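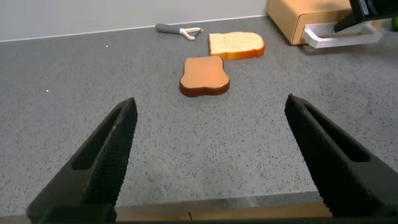

Two slices of the play bread, set out on the counter.

Section 4: Setting up the bread and making a first sandwich

By now your Penry play kitchen set should be unpacked and wiped down, and if you skipped ahead (many people do, and we don't blame you), please go back to Section 2 for the wiping part before you carry on. The bread is where most families like to begin. It is the piece children reach for first, it is easy for small hands to hold, and you can get a surprisingly good afternoon out of a few slices and a clear stretch of counter.

Before you start

You will need the bread pouch, the fillings pouch and a flat, dry surface. A kitchen counter does nicely for older children and for grown-ups getting things ready. Younger ones are happier at a low table or on the floor, where they can walk all the way around what they're making.

Note: If your set is the smaller Penry 400, the fillings come in the same pouch as the bread. The steps are otherwise the same.

4.1 Clearing the counter

1. Put away any real food, especially real bread. The play slices are close enough in shape to fool a sleepy person at breakfast time.

2. Wipe the surface with a damp cloth and let it dry. Crumbs stick to the undersides of the slices and are a nuisance to get off later.

3. Move knives, graters and anything hot well out of reach.

Caution: Never place the play bread in or on a toaster, oven, stove or grill, even when the appliance is switched off. A child who sees you do it once will want to try it too.

4.2 Laying out the slices

1. Open the pouch along the top seam and tip the slices out gently. There may be a faint smell from the packaging, and an hour or so by an open window takes care of it.

2. Lay the slices flat with a little space between them, so that each one can be picked up by its crust.

3. Turn each slice over and look at both faces. Small marks from the mold are normal. If you find a split or a sharp edge, put that slice aside and see Section 9 for replacements.

4. Let the child choose which slice goes on the bottom. This sounds like a small thing, but it tends to settle the question of who is in charge of the sandwich, and everything goes more smoothly after that. 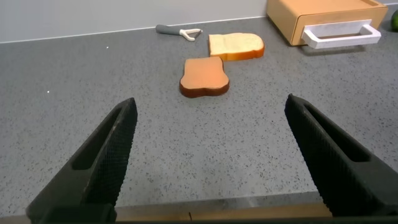 4.3 Playing with toasted and untoasted bread

The set has both kinds, and children enjoy having a say in the matter. We like to play it as a little café – one person orders, the other person cooks – and the game goes something like this.

1. Ask the customer, "Toasted or plain?" and wait for an answer. Some customers take a long while to decide, and that's fine.

2. Have the cook find the right kind of slice and bring it over.

3. If toast was ordered, start with a plain slice in the cook's hand, hide it behind your back, count to five together and bring out a toasted one in its place. Aled Eynon, who wrote the first version of this guide, recommends a loud "ping" at the end of the count.

4. Add fillings one at a time, naming each as it goes on. Cheese holds best next to the bread. Tomato slides, so put it in the middle if you can.

5. Close the sandwich with a second slice and serve it on a plate.

Note: Mixed orders, with one toasted slice and one plain, are perfectly allowed and very popular.

Caution: The bread is not for eating or chewing. Please stay nearby while children under three are playing, and take away any piece that has been bitten.

4.4 Cleaning and putting away

1. Wipe each slice with a cloth dipped in warm water and a drop of dish soap. Go along the crust with your fingertip, as that's where jam from real sandwiches ends up.

2. Pat dry and leave the slices flat overnight. Don't stand them on a radiator or in strong sun, or they may lose their shape.

3. Return them to the pouch with the largest slices at the back.

Note: Please don't put the bread through the dishwasher. The cups and plates can go in the top rack, but the bread can't.

If a slice goes missing, check under the couch cushions first. For a spare, write to Hywel Craddock at the Vosden parts desk and quote part number 3167 for plain or 468 for toasted. Orders placed in November can take a little longer than usual to reach you.

Section 5 covers the soup pot and ladle.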